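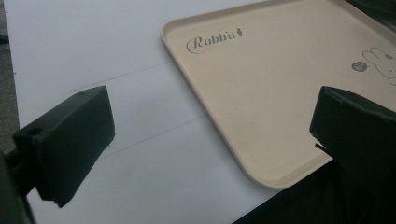

# About Anberg

Anberg supplies trays and other tableware to nurseries, schools and family cafés. The company was founded by Funmilayo Effiong, who remains its director, and operates from premises in Plunberg with a staff of eight.

## Our trays

Trays form the greater part of our work. The children's range is produced in pale, plain colours, with the name of an animal set in script and a simple line drawing beside it. Rabbit, with its small carrot after the last letter, belongs to this range. Rounded corners and a raised rim are standard on all children's trays.

New designs are prepared by Temitope Ekwueme and shown to our customers each July. A design enters the catalogue once it has been in daily use at two nurseries for a full term.

## Our customers

We currently supply 600 settings, the majority of them on a yearly account. Orders for single trays are also accepted — these are handled by our retail partner, Bautista, and are subject to its own terms of sale.

## Care and replacement

Trays should be washed by hand in warm water and dried flat. Any tray found to be faulty on arrival will be replaced if it is returned to the Plunberg office within three weeks.

Page last revised January 2021.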